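The Bed Makers of the Third Floor

I have made beds for a living for most of my adult life, and I'd like to say a word for the fourth corner.

The first corner is easy. The second you do while thinking about lunch. The third is where your back speaks up. The fourth is the one the guest will sit on, so you fix it last and you fix it right. At the Hetudgate we have 104 rooms, and since January one of our bed makers on the third floor has been a machine called Karkine. It has two arms, ten fingers and no lunch.
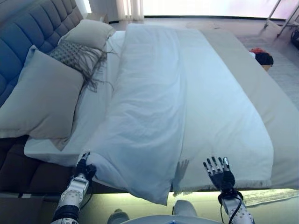

Management told us it would take the heavy part off our hands. I looked forward to this. The heavy part, as I know it, is a mattress that has to be shoved back six inches because the last guest slept like a washing machine. Karkine does duvets. I have never once gone home sore from a duvet, but I suppose you have to start somewhere, and the brochure had a very nice duvet on it.

What has changed is the talking. We used to work in pairs, one on each side of the bed, and in that time you could cover a divorce, a knee operation and most of a cousin's wedding. Nawal Lahlou and I once settled the whole question of her son's college between rooms 310 and 318. Now one of us gets the machine and the other gets the bathrooms. It's quieter. The manager counts this as a benefit.

The pay hasn't changed, which was announced to us as good news. The job title has. I am a "room flow lead," and I carry a tablet that asks me to rate each bed from one to five. I gave out fives until they asked for more honest feedback, and then I gave out threes until they asked me to be more positive.
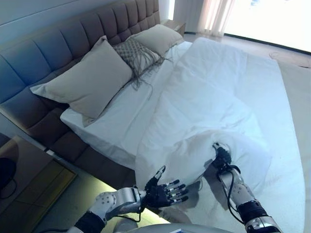 Aicha Soliman thinks I'm being unfair. Her wrists have been bad for years, she told me, and if a pair of metal hands wants to pinch and tug at bedding all morning they are welcome to it, and I can find somewhere else to discuss my cousins. She has a point, and I told her so, in the elevator, where we do our talking these days.

I would only ask who gets the time that's saved. So far it hasn't been Aicha's wrists. She has been handed more bathrooms, and a bathroom is all wrists.

If they want my rating, I'd give the machine a four and the schedule a two. There's no box on the tablet for the schedule.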